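Werkstattbuch, März, kurz nach 7 Uhr

So, zweiter Anlauf mit der Indigoküpe, und diesmal schreibe ich wirklich mit! Der Ansatz von gestern Abend steht noch im großen Topf hinten am Fenster, 12 Liter, abgedeckt. Beim Aufmachen kupferne Haut und darunter gelbgrün, also reduziert sie. Geruch wie immer (ich mag ihn ja, die anderen eher nicht).

Gefärbt wird das Leinen von Zaltia, 164 Gramm trocken gewogen, vorher mit Soda ausgekocht. Beim letzten Mal hatte ich das Auskochen abgekürzt und prompt helle Flecken drin, genau da, wo noch Schlichte saß. Merken!! 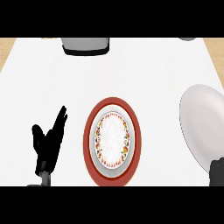
Erster Zug fünf Minuten, dann raus und lüften, bis nichts Grünes mehr zu sehen ist. Nach dem dritten Zug ein ganz ordentliches Mittelblau, nach dem fünften schon fast Jeans. Ich wollte eigentlich bei vier aufhören, aber ihr kennt mich. Der Streifen aus der alten Kokkinos-Baumwolle ist deutlich blasser geblieben, obwohl er genauso oft drin war – da muss ich noch mal an die Vorwäsche.

Gegen Mittag wurde die Küpe müde und eher blau als gelb. Also etwas Fructose nachgegeben, vorsichtig gerührt, Deckel drauf und in Ruhe gelassen. Heute nichts mehr reinhängen, bitte!

Noch offen: Reibprobe am Leinen, und vom Kalk sind nur noch 200 Gramm da, bei Nundov nachbestellen.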